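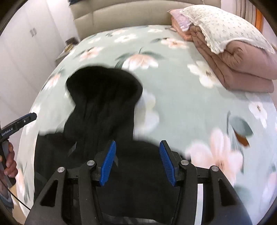 *Black on the green flowery sheet, not yet folded.*

Dear Dulce, dear all,

Sorry for the slow reply. I've been meaning to write since breakfast and it is now nearly four, with the airing cupboard emptied all over the landing and a pot of tea gone cold on the stairs. Your message caught me in the middle of exactly the same job, so I thought I'd answer properly.

On Sun-faded and Other Sorrows (I still love that subject line, whoever started it), Dulce Zavala wrote:

> Hello everyone,
>
> I'm going through the wardrobe before we hand the big bedroom over to my sister for the winter, and I've come to the black things. I have 11 of them, which is more than I'd have guessed, and on the shelf I can't tell one from another. I pull out what I think is a cardigan and it's a skirt, and then the whole pile comes down.
>
> Two questions. Do you fold soft black clothes or hang them? I've always hung mine, but the shoulders go into points and I shall only have half a rail. And where do you do your folding? I've been using the kitchen table and everything picks up crumbs, however well I wipe it.
>
> Fulgencio told me at the Vasedgate sale that he rolls the lot, socks included, but I've seen his drawers and I'm not convinced.
>
> Love to all,
> Dulce

Fulgencio, I'm sure you'll want to defend your drawers, and I look forward to it.

To take your second question first, I do all mine on the bed. I gave up on tables years ago, when we still lived in the flat over the shop and the only table was also the ironing board and the place where Tiburcio mended clocks. A bed is the right size and you can leave a job half done and come back to it, provided you come back before bedtime. The one thing I'd say is to put a pale sheet on first. I used to have a navy cover on that bed and it was hopeless, I'd be patting about for a sleeve like somebody looking for their glasses. The mint green one with the great big flowers was my aunt's choice and I wouldn't have picked it in a shop, but black shows up on it beautifully and you can see where the edges have got to. It shows up the fluff as well, I'm afraid.

As for folding or hanging, I fold anything soft and hang anything with a proper lining. When a thing comes up off the pile it's always in a long bunch, all creases, and the temptation is to fold the bunch as it is. Don't! I did that for half my life and wondered why everything looked slept in. Open it right out, face down, and find the neck. Then smooth from the neck towards the hem with the flat of your hand, and go out to the sides afterwards. If the cloth is very limp I give it a minute to settle and go and do something else.

Then sides to the middle, sleeves laid down the back, and fold up from the hem in thirds. If there's a hood, lay it flat over the back before you start on the hem, or you'll have a lump in the middle of the parcel and the pile will lean.

For telling them apart, I stitch a loop of coloured wool inside the hem and fold so that it sits at the front of the shelf. Red for skirts, yellow for cardigans, green for anything I only wear to funerals and concerts. It takes an evening and a bit of telly. My daughter-in-law bought me a set of Skametti shelf boxes with little windows in the front, and they're very smart, but black seen through a window is still black, so I keep the Christmas tablecloths in them.

I'd also have a ruthless moment while it's all out. I found two things this morning I hadn't worn since we moved, and they've gone in the bag for the next sale. I kept one I shouldn't have, but the pockets are so good.

Does anyone have a trick for cedar balls that have lost their smell? I've been told sandpaper, and I've been told to throw them out and stop fussing. Mine came from Galindo, when they still had the shop by the bridge, and I'd like to keep them going if I can.

Dulce, if you want a hand before your sister arrives, I'm free most mornings and I'll bring the wool. You'd have to provide the bed.

Warmest wishes,
Washington Brito

PS. Whoever left a grey glove at mine after the last mending afternoon, it's on the hall radiator. Left hand.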